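Eugénie Baudry has spent most of her working life on the question of how long a cable lasts. She ran the flex-testing bench at Tekard for several years before moving to Jesano, where she now heads a small group that looks at returned leads: chargers, headphone cables, extension cords, anything with a plug on one end and a complaint attached. We spoke in March, mid-afternoon, between two of her test runs.

I asked first how a cable fails. She said that most people picture the copper wearing through in the middle of the run, and that this is rare in household leads.

"The middle of a cable has an easy life," she said. "The trouble is in the last few centimetres, where something that bends meets something that doesn't. All the movement gets concentrated at that point. You have thin strands going round the same small radius, and copper hardens as you work it. It gets stiffer, then it cracks."

The moulded sleeve at the plug, known in the trade as a strain relief, is there to spread the bend over a greater length. Baudry is critical of many of them. A sleeve that is too stiff simply moves the hinge to its own far end. One that is too soft has little effect. The good ones are graded, stiff at the plug and progressively softer towards the cable, usually by means of slots cut in alternate sides.

Her group recently finished a study of 2,931 returned leads. Each was X-rayed, measured for resistance and then cut open. The analysis was done with Edgardo Catacutan, who wrote the sorting method, and the results were circulated internally as a short paper. Almost all of the electrical failures were within one sleeve's length of a plug. A smaller group, 46 leads, had nothing measurably wrong with them.

"Those are interesting too," she said. "Usually it's dirt in the socket. The customer changes the cable, which scrapes the dirt out, and then the new cable works. So the old one gets the blame."

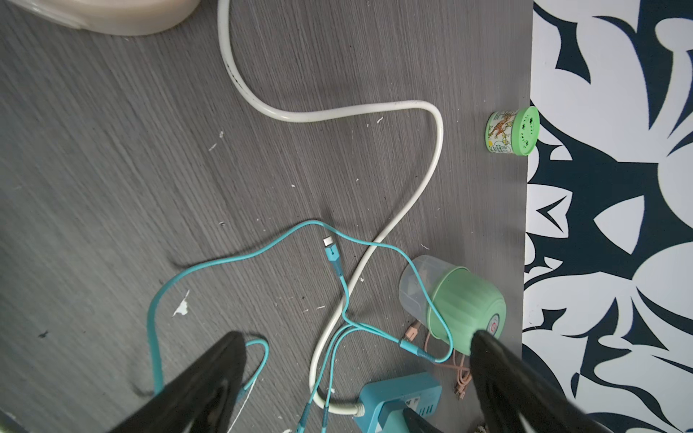 What is the best way to store a cable that is not in use?

"Loose coils, wider than your hand, with a tie that doesn't pinch. Wrapping it round the charger is the worst thing you can do, because the first turn starts right at the sleeve."

She added that the direction of the coil matters more than people expect. A cable has a lay, meaning that the strands inside are twisted together in one direction, and it will settle more readily into a coil that agrees with it. Stage crews alternate the direction of each loop, over and then under, so that the twist cancels out and the cable can be thrown straight. For a phone lead she regards this as unnecessary. For an extension cord of any length she recommends learning it.

We moved on to testing. The standard bench clamps the plug to a swinging arm, hangs a weight from the cable and bends it from side to side until the circuit opens. Jesano's pass mark for a domestic lead is 4,000 cycles under load. Baudry considers the figure reasonable and the motion unrealistic.

"A swinging arm bends the cable in one plane," she said. "In a house it gets bent and twisted together. Someone lies on a sofa with the phone propped on the plug. That's a bend, a twist and a steady push, for an hour."

To reproduce this, her colleague Rosalinda Sison built a fixture with four axes of movement, which the group calls Shirazi. Leads that pass comfortably on the swinging arm often fail early on it. The reverse has happened only with braided cables, whose outer layer resists twisting but frays where it leaves the sleeve.

On braiding in general she was cautious. A woven jacket protects against abrasion, and she would choose one for a cable that runs under a door. It adds little at the plug – the braid ends where the sleeve begins, and the conductors underneath are the same as in any other lead of that grade.

Thicker copper is also less of an answer than it seems. A conductor made of many fine strands will outlast one of the same total area made of fewer, heavier strands, as each strand is strained less when it bends. Fine stranding costs more and is invisible from outside. She would like to see the strand count printed on the packaging next to the length, and has said so to several manufacturers.

I asked when a damaged lead should be thrown away. Her rule is that anything carrying mains voltage goes as soon as the outer jacket is split, with no tape and no second opinion. A low-voltage lead can be used while it works, unless the plug becomes hot to the touch, in which case it should be unplugged and recycled. Many councils take cables with small electricals.

Her next piece of work concerns cold. Jackets that are supple indoors can become brittle in an unheated garage, and the published data on cheaper plastics is thin. The chamber has been ordered and the first samples are already cut to length.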